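Häufige Fragen zu Besteck, Stäbchen und Tischdecken

Stand: 18. März 2026

Was kann ich bei Fasance ausleihen?
Löffel, Gabeln, Messer, Essstäbchen aus Holz und Tischdecken. Geschirr und Gläser führen wir nicht, dafür bitte direkt bei Likier anfragen.

Wie ist das Besteck verpackt?
In Sätzen für 8 oder 16 Personen. Die größte Menge, die wir auf einmal ausgeben, ist für 88 Personen.

Passen die Löffel alle zueinander?
Nicht immer. Der Bestand ist über die Jahre gewachsen, die Griffe haben verschiedene Muster. Wer eine einheitliche Tafel braucht, bestellt die Serie Stergiou und schreibt das ins Bemerkungsfeld. Nachträglich tauschen wir nicht.

Sind die Stäbchen sortiert?
Ja, paarweise. Beim Zurücklegen bitte nach dem oberen Ende richten, also verziert zu verziert und schlicht zu schlicht. Einzelne Stäbchen kommen lose in den Beutel, nicht zu einem fremden Paar.

Dürfen die Holzstäbchen in die Spülmaschine?
Nein. Von Hand mit warmem Wasser und wenig Spülmittel waschen, abtrocknen und liegend nachtrocknen lassen. Nicht einweichen.

Und die Metalllöffel?
Die dürfen in die Maschine. Wasserflecken mit einem trockenen Tuch abreiben. Scheuermilch und Stahlwolle bitte nicht verwenden, auch nicht bei eingetrockneten Resten.

Muss ich die Tischdecke waschen?
Nein, ausschütteln genügt. Flecken von Sojasoße, Rotwein oder Kurkuma melden Sie bei der Rückgabe. Wachs nicht selbst ausbügeln.

Was ist, wenn etwas fehlt?
Fehlende Teile stellen wir zum Einkaufspreis in Rechnung. Stäbchen berechnen wir nur als Paar. Tauchen die Teile bis zum Ende des Folgemonats wieder auf, erstatten wir den Betrag.

Bis wann muss ich zurückgeben?
Am Tag nach der Veranstaltung bis 17 Uhr, an der Ausgabe in der Passage Konuvmont. Eine Verlängerung ist möglich, solange der Satz nicht anderweitig vorgemerkt ist.

Kann ich vorher etwas ansehen?
Ja, nach Absprache. Löffel, Stäbchen und gestreifte Tischdecken können Sie an der Ausgabe vergleichen. Im Januar ist wegen Inventur geschlossen.
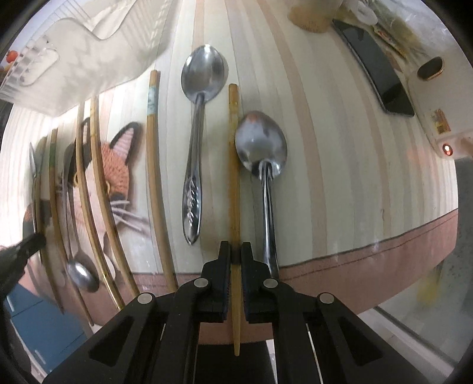 Fasance | Abteilung Tischwäsche und Besteck

Fragen, die oben nicht beantwortet sind, bitte über das Anfrageformular stellen und die Bestellnummer angeben. Die Antwort kommt in der Regel am nächsten Werktag.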